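Clotitz Public Art Group
Minutes of the meeting held Feb 1, 2020, upstairs at the Rumodier

The chair opened the meeting once the radiator had been persuaded to stop. Apologies were received from two members and, by text message halfway through item 2, from a third.

1. Minutes of the last meeting
Agreed, after the word "heated" was changed to "full" in the paragraph on pigeons.

2. The underpass mosaic
The group heard that the Mohamedi studio has finished the drawings for the underpass and would like a decision on the colour of the river. The artists propose orange. One member asked whether the river was orange. The studio's covering letter says it is at sunset. Another member said the underpass faces north and would not know. Orange was approved by five votes to three.

The mosaic will need 2,513 tiles, of which 270 are to be made by pupils at the two primary schools. The schools have asked for a list of things the pupils may not draw. The secretary offered to write one and was advised to keep it short, as the last list was used as a source of ideas.

Action: secretary to reply to the studio and the schools.

3. Money
The balance stands at £1,311. The council's share of the mosaic grant has been promised again, in warmer language than before. The invoice for anti-graffiti coating on the bandstand panels was queried, the panels having been written on within the week. The supplier's position is that the coating makes graffiti easier to remove and was never meant to put anyone off. Paid, with one member asking that her sigh be recorded.

4. The store
The new shelves in the back room are up and anyone holding group property at home is asked to bring it in. Stencils go on the top row, paint below. The box marked "misc" is to be sorted before it is given a place, and its owner is to come forward.
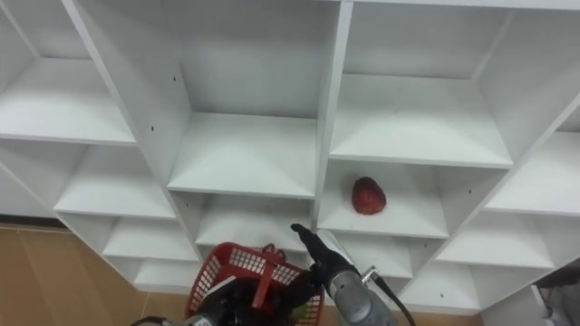
The new shelving in the store.

Labels were discussed for longer than the time allowed. It was agreed to have labels.

5. The horse
Cendska Housing has written once more about the fibreglass horse outside its offices. It would like the horse moved, repaired or explained. The group's view remains that the horse was a gift and that gifts belong to the person who got them. Against this, the plaque has our name on it. A member suggested moving the plaque. The chair ruled that this was not a serious proposal, and it was seconded.

After a vote (four each way, chair's casting vote against) it was agreed to offer half the cost of a new ear.

Action: chair to write to Cendska, politely.

6. Open studios
There are 31 entries so far, nine of them ceramics. The map will be printed at the end of February, and late entries will go on the website, where they may be found by those who look. The question of whether candles count as art was put off again.

7. Any other business
The tea urn has been returned. The lid has not.

A resident has asked by letter if the mural on the bus depot is finished. It is. The secretary will find a kind way of saying so.

The meeting closed at ten past nine, when the room was needed for salsa.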